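Stevalia Community Help > Home and Interiors > Timber and Surfaces

Re-oiling a butcher-block worktop used by a community group

Posted by Ngaio Hoani, Mon 8 October

I am writing on behalf of the Tapsell Neighbourhood Centre, which maintains a shared craft and activity room. The worktop in that room is made of light-coloured hardwood strips glued edge to edge. It was supplied by Hultden and has been in service for 14 months. The supplier's leaflet states that the surface was finished with a food-safe oil before delivery, but it does not name the product.

The surface has become dull and slightly rough in the areas of heaviest use, and there are several grey marks near one end where damp items have been left standing. Members prepare light refreshments on it from time to time, so any finish must be suitable for that purpose.

We would be grateful for advice on the following matters: whether the worktop should be sanded before oiling, which type of oil is appropriate, and how long the room would need to be closed. Our next available closure is in December, although we could arrange a shorter one before then. The centre would prefer not to engage a contractor if the work is within the ability of a reasonably careful person.

Posted by Pramia Joinery Desk

The work you describe is well within the scope of a careful amateur. Our recommendations are set out below.

Sanding is advisable where the grain has lifted. Commence with 120 grit and finish with 180 grit, working along the strips at all times. A finer grade is unnecessary and may reduce the amount of oil the timber takes up. Remove all dust with a vacuum cleaner and then a barely damp cloth, and allow the surface to dry overnight.

Grey marks usually indicate that water has reached unprotected timber. Light sanding will often remove them. Where a mark is dark and sits close to metal, it may be iron staining, for which oxalic acid is the customary treatment. Gloves and eye protection must be worn, and the area must be rinsed thoroughly before any oil is applied. 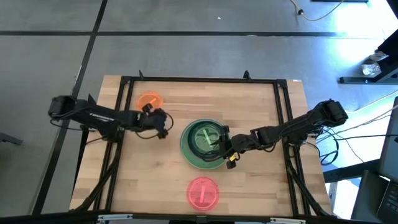 With regard to the oil itself, two types are in common use. Food-grade mineral oil does not cure; it is simple to apply but requires frequent renewal. Tung oil and the hardwax oils do cure and give a more durable surface, although the tin should be checked for a statement on food contact once the product is fully cured. For a shared room we would favour a hardwax oil. Apply 2 thin coats, wiping off the excess after each, and follow the interval printed on the tin.

Please note that oily cloths can heat up and ignite without any flame. Lay them flat outdoors to dry or place them in a metal container filled with water. The underside should also be oiled where it can be reached -- a board sealed on one face only is more inclined to cup.

As to closure, we suggest 6 days for a curing oil, with light use only for the week following.

Posted by stripes_and_offcuts

We used mineral oil on ours at the bowls club and it was fine. Do not use olive oil as it goes rancid. Lemon juice and salt may shift the grey marks, if you wish to try that first.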